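Notizen zum Vortrag "Papier auf dem Werktisch", Werkstatt Prirkelach, August

Folie 1, Begrüßung
Guten Abend und danke für die Einladung. Kurz sagen, woher ich komme: Werkstatt Stondineck, dort haben wir 184 Bögen aus dem Kurs aufgehoben. Langsam sprechen, die erste Reihe fragt gern dazwischen.

Folie 2, Warum aufheben
Viele werfen den Unterlegbogen nach der Arbeit weg. Ich habe das auch lange so gemacht. Dann kam die Anfrage von Doltov für die kleine Ausstellung, und wir haben neun Bögen ausgesucht. Pause machen, Wasser trinken.

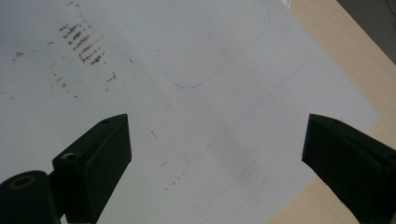
Folie 3, Spuren lesen
Ein Arbeitsbogen hat zwei Arten von Zeichen: die gewollten und die anderen. Zuerst die Frage ans Publikum geben, welche man schneller sieht. Meistens nennen die Leute das Braune oben links, die kurzen schrägen Striche in Reihen, fast wie verwischte Schrift. Erst danach bemerken sie den blassblauen Umriss mit den runden Ecken. Hier nicht zu viel erklären - die Leute sollen selber schauen.

Folie 4, Aufbewahrung
Flach lagern, nicht rollen. Die Mappen von Vakulenko haben sich bei uns bewährt, über 2000 Blatt liegen darin. Nummer mit Bleistift auf die Rückseite, die letzte ist zur Zeit 2243.

Schluss: Fragen, danach liegen die Mappen zum Blättern auf dem Tisch beim Eingang.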